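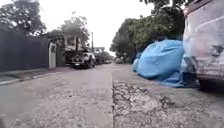

Section 2: Preparing a concrete street for patching

Read this section before you open a bag of Winlow Patching Mortar. The bag has its own instructions, written by someone with a very small font and a great deal of faith in your eyesight. Where the two disagree, follow this guide.

The steps apply to older residential concrete poured in two strips with a long joint between them. It's common for one strip to age gracefully while its neighbour goes to pieces. Treat them as separate jobs. A sound strip with a few loose pebbles on it needs a broom and no more of your attention.

Before you start

1. Get written permission from whoever owns the road. In most streets this is the council, which will take an interest in your work the moment you begin without asking.

2. Letterbox the neighbours. Tell them which side will be closed and where to leave the car. At least one household will park on the wet patch anyway, so put out more cones than seems polite.

3. Check you have the Brengate stiff broom, cold chisel, club hammer, margin trowel, steel float, two buckets, safety glasses, dust mask and gloves. Knee pads are listed as optional. Anyone under 19 may find this to be true.

Marking out

4. Walk the damaged strip from one end to the other and tap it with the hammer handle. Good concrete rings. Concrete that has let go underneath gives a dull, papery sound, and you'll learn to dislike it quickly.

5. Chalk a straight-sided box around each hollow or crumbling area. Carry the line well into solid material. Following the exact shape of a crack makes for a handsome drawing and a poor repair.

6. Mark the long joint in a second colour. Do not fill it with mortar.

CAUTION: The joint is there so the two strips can move independently. Bridge it with patching mortar and the slab will make a new joint of its own, in a place of its own choosing. Use Pruitt flexible sealant (part 1215) if the joint needs attention. See Section 5.

Breaking out and cleaning

7. Chisel out everything loose inside the chalk. Stop at firm aggregate. If you never reach firm aggregate, go to the note below.

8. Sweep outwards, then sweep again. Keep rubble out of the gutter and off the footpath.

9. Dampen the exposed concrete and let any puddles soak away. The surface should look dark and have no shine.

WARNING: Old concrete dust is bad for your lungs. Wear the mask during steps 7 and 8, including the bit where you're nearly finished.

Note on network cracking

Where cracks join up like the lines on a dry creek bed and the stone is showing between them, the top layer has probably failed as a whole. Small patches will hold for a while and give the street the look of a much-mended sock. Ring the Winlow help desk before August if you can, and ask for Anika Montoya or Uwe Voß, who will talk you through an overlay or, with some tact, out of the whole idea.

Mixing instructions start in Section 3. Don't add water yet.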